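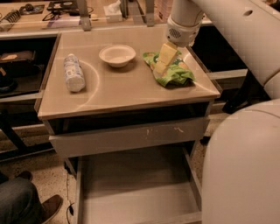
HOM 2401 Household Organisation
Week 2 handout: Small tables and side tables with drawers
Tutor: Araceli Rosales

Bring this sheet to the Thursday workshop. You will need it for the table exercise and for the written task at the end.

1. Why we start with the small table

A small table near a door, a couch or a bed gathers things faster than any other piece of furniture in the house. It is at a handy height and people put things down on it as they pass. Last week we looked at kitchen benches, where most items have a reason to be out. On a side table very few do.

Typical contents are food packaging, a bowl or cup, a bottle, and something that was on its way to another room. The drawers underneath may hold old batteries and takeaway menus, or they may hold nothing while the top stays covered. Students are often surprised by the second case, but it is common. A drawer that sticks or has no fixed purpose doesn't get used.

2. Sorting the top

Work from one side to the other and deal with each item once. Pick it up, decide, and put it where it goes. Shifting things from the left side to the right doesn't count as sorting.

Use these four groups:

Rubbish. Empty wrappers and snack bags, used tissues, flyers. Check that a snack bag is empty before it goes in the bin. A crumpled bag can still have a serve of chips in it, and the crumbs will go everywhere if you squash it. Check your council's list before putting soft plastic in the recycling.

Kitchen. Bowls, cups, cutlery and any food. Stack crockery and carry it out in one trip. Food that needs to be kept cold goes first. If you don't know how long it has been sitting out, treat it as waste.

Upright. Bottles and tubes that are staying on the table. A bottle left on its side can leak slowly around the cap and mark the surface, so tighten the cap and stand it up. If the bottle belongs in the bathroom or laundry, take it there.

Drawer. Anything used at that spot at least once a week. Everything else lives elsewhere.

3. The drawers

Open one drawer at a time, starting with the lowest. Pull it out as far as it will safely go and look at the back corners. On a light table with metal legs, put one hand on the top while you do this, especially if the drawer is full.

Wipe the base and sides with a damp cloth, then a dry one. Leave the drawer open for a few minutes before anything goes back in. Give each drawer one job and write it down on your plan. "Bits and pieces" is not a job. Remote controls and chargers is fine. So is table linen, or stationery.

Close the drawer when you have finished. Open low drawers are a trip hazard and we mark down for them in the practical.

4. Cleaning the surface

Clear the whole top before wiping. Warm water with a drop of dish soap is enough for most sealed surfaces. Follow the edges, where crumbs collect against any raised banding.

Circular scuffs usually come from bowls and mugs being turned or dragged. Some will come off with a soft cloth and light pressure. Scratches will not, and scrubbing at them dulls the colour of the finish around them. Note them on your sheet as existing wear and move on. Don't use scouring pads or cream cleanser on the workshop furniture.

5. Workshop exercise

You will work in pairs. One person sorts and the other records each decision, then you swap at the second table. Bins and cloths are on the trolley by the sink.

6. Written task (50 marks)

Choose a small table in your own home. Leave it untouched for two days, then write a list of everything on it and in it. Sort it using the method in section 2 and write up to one page on what you moved and where it went. Include a plan with a job for each drawer.

Hand it in at the start of the week 3 class. Late work goes in the tray outside room 23.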